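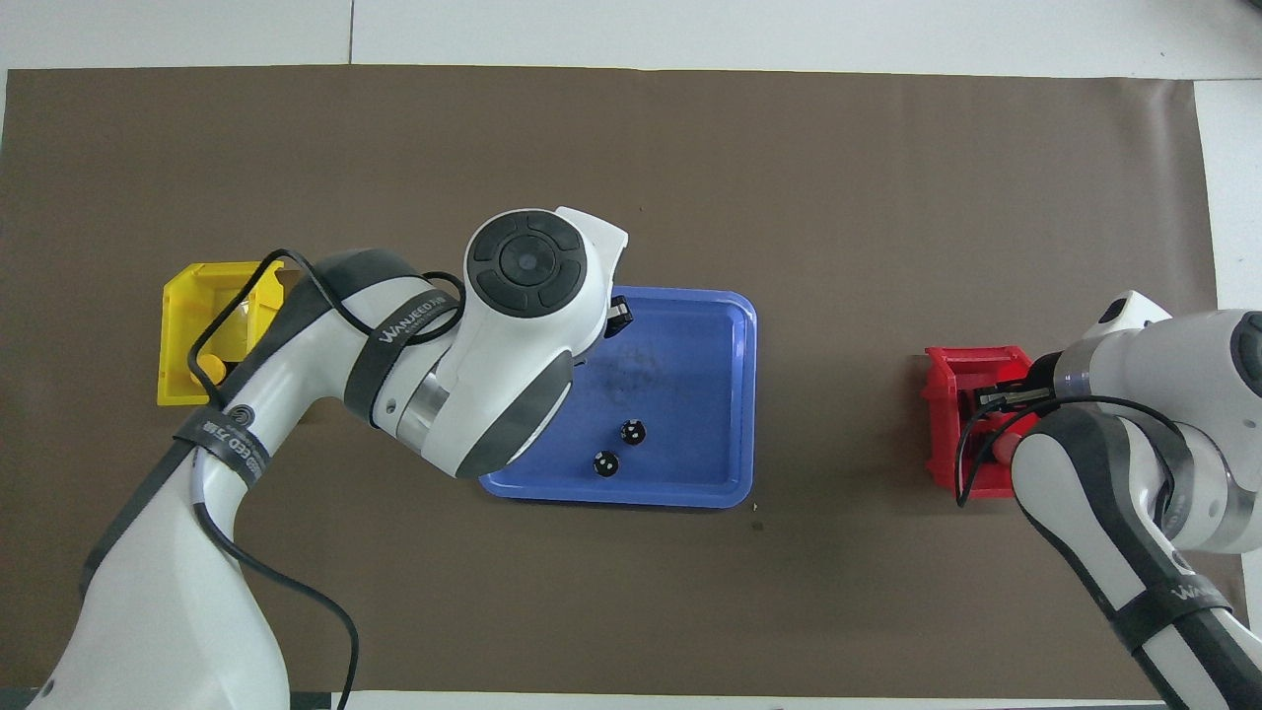 Vol. 11, p. 100

The Office of Crossings

Notice is given to all residents of Stillevby that the ferry to Peria will not run in December.

The notice was signed by Ovidiu Dinu, Deputy Registrar of Crossings, and posted inside the glass case at the landing. Within the hour a reply had been pinned beneath it.

"The undersigned has crossed to Peria every December since childhood and intends to do so again. Kindly advise. Aino Koivisto, Upper Lane."

Mr. Dinu consulted the regulations. A resident wishing to cross during a suspension was required to state the purpose of the journey, and he wrote to her requesting it.

"To hear the bell," she answered.

The Registry held no record of a bell at Peria. Mr. Dinu searched the harbor ledgers as far back as page 1540, where a clerk with poor handwriting had entered the sum of 2000 crowns for "one bell, hung, and one rope, long." No later entry mentioned its sale or removal. He informed Miss Koivisto that her purpose was accepted, but that the Office could not supply a ferryman.

"I can row," she wrote. "The Office may wish to send an observer."

The regulations permitted an observer. Mr. Dinu entered his own name on the form, approved it, and filed the second copy.

They left the landing at four in the afternoon. The water was flat and the far shore could not be seen. Halfway across, Miss Koivisto lifted the oars and asked him to stop writing.

Mr. Dinu closed the ledger and listened.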